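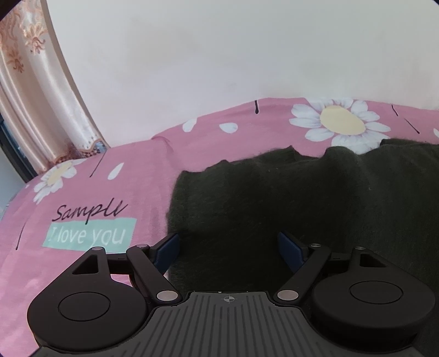 Rules for Robots That Help at Home

A robot has no feelings in its fingers like you have. When you pick up a sweater, your hand knows that wool is soft and that you should not pull too hard. A robot must learn this from people, and it must also have rules. Today we will talk about these rules.

What is a gripper?

A gripper is the hand of a robot. Many grippers have only two fingers. They open wide, go down on each side of a thing, and close. Some grippers are held by a person. The person moves the gripper, and a camera on it records how the work is done. Later, a robot can study these recordings and try the same work.

So the person is a kind of teacher. If the teacher is careless, the robot will learn to be careless too. For this reason there are rules for the teacher also.

Rule one: Look before you move

Before the gripper closes, everyone checks where the hands are. Fingers of people and fingers of robots should never be in the same place. A gripper has joints and levers, and a joint can pinch your skin when it moves. If you want to take the clothes away, first you say "stop" and wait until the machine stands still.

Rule two: Be gentle

Engineers measure a push or a squeeze in newtons. One newton is a small force, like the weight of a little apple in your hand. In the Casado workshop, where they teach robots to fold laundry, the squeeze for knitted clothes has a limit of 2 newtons. A harder squeeze can stretch the wool, and then the sweater does not look nice anymore.

Rule three: Ask first

A bedroom is a private place. Before somebody records there, the family must say yes. Letters, photos and school papers with names are put away. If the family changes its mind in the evening, the recording is deleted, and nobody may be angry about it.

Rule four: Write it down

Each recording gets a short note. What was the cloth? Was it flat or in a heap? Did the gripper drop it? The bad tries are also kept. Benito Esteban checks these notes at Casado, and in October he read 500 of them. He found that many people forgot to write when the cloth slipped. Now there is a box for it on the form.

Rule five: A stop button for everybody

A robot that moves by itself needs a big stop button, and all the people in the room must know where it is. Children too! You don't need permission to press it. If you press it by mistake, the robot only waits until a grown-up starts it again.

Try it at home

Take two wooden spoons, one in each hand, and put an old sock on your bed. Can you lift the sock and fold it in half? Ask a friend to say "stop" at any moment. When you hear it, freeze at once. Then write a note about how it went, and write also if the sock fell down.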